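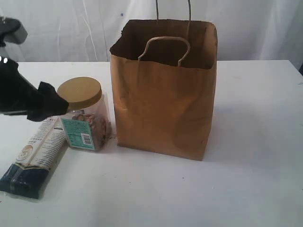

Snacks, and the bag they have to fit into.

The brown paper bag has no zipper, no waterproof lining and no opinion about your lifestyle. You carry it home, you empty it, and then you put it in the gap beside the refrigerator with the rest of its family. I have been doing this for years. In November I finally pulled the whole colony out onto the kitchen floor and counted, a thing I recommend only to people who live alone. There were 136.

I mention this to establish my credentials. I am a person with 136 paper bags and, until recently, no idea how to pack one.

My education came from Godelieve Mulder, who spent 30 years behind the counter at Cuypers, a grocery in Millton narrow enough that customers learn to breathe in for each other. She retired from the register but still teaches the Saturday kids how to bag, and she agreed to teach me on the condition that I not talk while she was stacking.

"People look at the handles," she told me. "The handles are fine. Look at the bottom."

The bottom, she says, is where a bag makes its decisions. She opens one with a single downward snap of the wrist, then puts her fist inside and presses the base flat from corner to corner. A bag that stands up by itself on the counter is ready. A bag that leans is going to lean all the way to your car.

I snapped mine and it tore down one side. She handed me another without comment, and then another.

Next comes the order. Most of us pack in the sequence in which things arrive at our hands, so the eggs go in first because we were being careful with them, and the canned tomatoes go in last because we had stopped. Mulder lines everything up on the counter before any of it moves. Jars with screw lids stand in the corners, where the folds of the paper are strongest. Flat packages go on edge against the long sides, like books, so that the walls of the bag stop bulging and start behaving. The middle is for whatever is left, and the top is for bread, herbs and regret.

Clear plastic jars are her favorite thing to pack, and she will defend them against anyone. They weigh very little and they are the same shape all the way down. They also let you see exactly how many cookies are left, a feature I consider hostile. Mine live on an open shelf, and from my desk I can watch the level fall.

What she can't stand is the flat packet. It slides, it folds, and it hides behind the jar until you get home and assume you forgot to buy it. I own three packages of the same crispbread for this reason. Her solution is to put the packets in before anything tall, pushed up against the paper, and to take them out first at the other end. "You bought it," she said. "Go and find it."

There is a limit to all this. When I asked her how much a paper bag can hold, she picked up one I had filled with jars and flour, handed it to me, and waited. I got as far as the door. She did not say anything, but she had already put a second bag inside a third for me to use instead.

Doubling up is allowed, then, though she regards it as you might regard a second helping at a funeral. Carrying from underneath is encouraged. Running is not discussed.

I have since tried to become a better class of bag owner. I bought a folding crate from Sesemano, which pinches, and a canvas tote from Gremavberg, which is handsome and which I have left in every building I have entered while carrying it. Both are sitting in the hall. The paper bags, meanwhile, have found work. One holds the recycling and one holds the potatoes. One holds other bags, a promotion it seems to have taken quietly. I gave 30 of them to Cuypers, where Mulder went through the pile and returned four as unfit for service.

The walk from her old counter to my front door is 866 steps, and last week I made it with two full bags, a bottle of dish soap and a jar of ginger cookies riding in the corner like a passenger who has paid extra. Nothing tore. I set both bags on the table and they stood up straight, and for a minute I left them there.

Then I took out the crispbread. I had bought another one.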